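Irosero demonstration group - notes of the June meeting

Present: the four operators, the data lead, the cell technician. Apologies from the training side, who sent comments in writing.

1. Notes of the last meeting
Agreed. The action on spare fingertips is carried over.

2. Progress on the kitchen tasks
The target remains 2000 accepted demonstrations across the set. Since the last meeting 231 have been recorded and 76 of those were rejected on review. Most rejects were for long pauses in the middle of a run, where the operator stopped to think. A few had the cup released before it was properly over the hook. The data lead asked that pauses be kept under 3 seconds - if it goes over, stop and start the episode again.

3. Cups on the rack
Training reported that the model does well when the first cup goes on an empty rack and poorly when another is already hanging. Agreed to record more runs with one or two cups in place beforehand. Operators may pick any free hook but should vary it between runs.

4. Plates
The Jarman plates are to stay in the set. Operators differ on which slot to fill first, and this shows in the data. After some discussion it was left open: both ways will be recorded and tagged, and training will say which they prefer.

5. Views
The Imov logger dropped wrist images on several runs. The technician has changed the cable and will check the next batch. Any run with a missing view is to be marked as failed, even if the task itself went well.

6. Labels
Skudetti want the task text in plain sentences, one per episode. "Put the cup on the rack" is fine. Do not add the colour unless there is more than one cup to choose from.

Actions
Technician: fingertips, cable check.
Data lead: tags for plate order, revised reject list.
Operators: runs with cups already hanging.
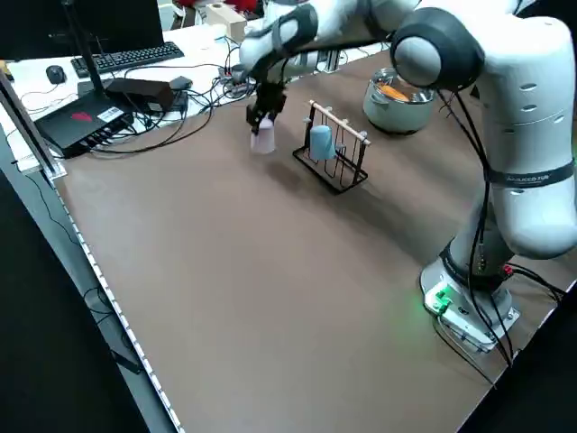
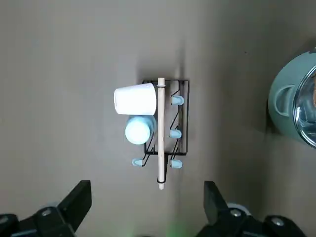
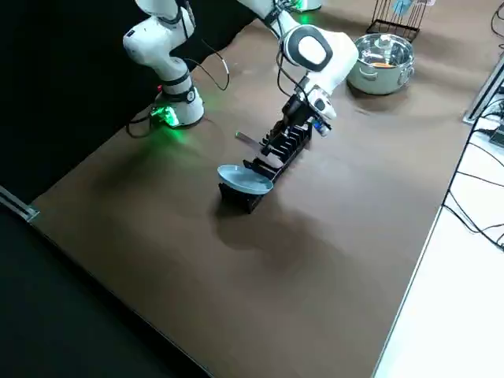

Cup rack in the first two, plate in the dish rack in the third.

Irosero, June

Next meeting at 10 am, same room. Comments on these notes to the data lead before then. The written comments from training are kept with the task list.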